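Progress report to the Dradamel Fund
Project: The Pacheco papers – catalog and edition of a philologist's correspondence
Monday, April 8, 2024

This report covers the second period of the grant. Cataloging is complete, transcription is on schedule, and the annotation is behind.

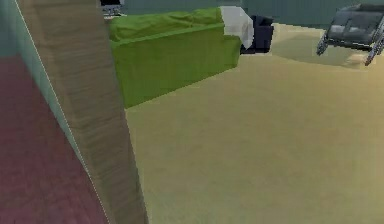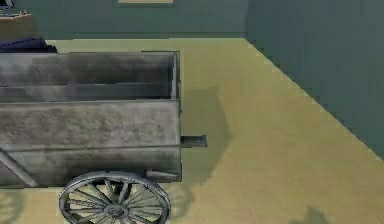 Kevin Agudelo

1. Catalog

The Pacheco collection at Eltusthorpe now has a full item-level catalog. It holds 549 letters, in 13 boxes, along with drafts of the comparative grammar and a run of lecture notes. The earlier handlist treated enclosures as separate letters in some boxes and ignored them in others. We have applied one rule throughout: an enclosure takes the number of its parent letter with a suffix. The old shelf numbers are kept in a separate field so that existing citations can still be traced.

Undated letters were the main difficulty. Of these, 52 could be placed by postmark, by paper stock or by reference to a known publication. The remainder are entered with a date range and a note on the evidence. Where the evidence consists only of Pacheco's handwriting, the range has been left wide. His hand changed little after he left the university, and we do not think a narrower estimate can be defended.

2. Transcription

Transcription follows the guidelines approved with the first report. Spelling and punctuation are kept as written. Abbreviations are expanded in brackets only where the expansion is certain. Pacheco used two systems for writing out non-Latin scripts and sometimes mixed them in one sentence – usually when copying from another scholar's notes. Both systems are now reproduced as found, with a table of equivalents to be printed at the back of the volume.

The letters to his publisher are finished and have been checked against the originals. The family letters have been transcribed and await a second reading. The correspondence with students is the least advanced part, as much of it is in pencil and has rubbed.

3. Annotation

Annotation is seven weeks behind the work plan. The cause is the dispute over the Drutau manuscript, which takes up far more of the correspondence than the handlist suggested. Pacheco's published account says that he accepted the early dating from the start. The letters show him arguing for a later date and giving way only after he had seen a second copy of the text. This affects the notes to most of the letters in boxes 6 to 9, and several notes already drafted have had to be rewritten.

I propose to move the biographical index to the end of the schedule and use the time for these notes. No change to the budget is needed.

4. Rights and access

Permission to publish has been received for all letters written by Pacheco. For letters addressed to him, the heirs of 7 correspondents have not been located. Inquiries are continuing through the universities where those correspondents taught. If no reply is received by the close of the next period, the letters concerned will be summarized in the edition and not printed in full.

The catalog can be consulted in the Eltusthorpe reading room. The online version is waiting on a correction to the name authority file, where Pacheco and a cousin with the same initials had been merged.

5. Expenditure

Spending is within the approved limits under all headings. Travel is below the forecast – one visit to check originals was combined with another. I request approval to carry the unspent amount forward to conservation, for the repair of two letter books whose bindings have failed.

6. Work for the next period

Second reading of the family letters. Completion of the student correspondence. Revised notes to boxes 6 to 9. A sample chapter, with full apparatus, will be sent to the Fund's readers before the end of the period, and comments on the layout of the notes would be welcome at that stage.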